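**Do Robots Really Follow Rules?**

You may have heard that robots always obey the rules. Be a little suspicious of that. A robot doesn't know what a rule is. People write the rules, and people sometimes write bad ones.

Take a rule from the Ellstead workshop: "Handle shoes gently." Sounds nice, right? But how gentle is gently? You could squeeze a sneaker softly and still leave a dent. A better rule gives a number for the squeeze, and says where the fingers may touch. 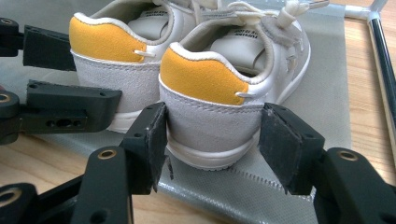

A reader in Melholm wrote to ask why anyone needs a rule for picking up a shoe, when a shoe can't get hurt. Fair question! But the same gripper might close on your thumb. The first page of the Gavalas safety book says to keep hands away while the fingers are moving, and that page is worth more than the other 9 put together.

Now for stickers. Some machines wear one that says "Tested 2,000 times." Ask what was tested. If it was the same shoe in the same spot every time, you haven't learned much about boots.

So when someone tells you a robot is safe, try asking:

- Who checked it?
- What did they check it with?
- How do you stop it in a hurry?

If the grown-up can't answer the last one, stand back.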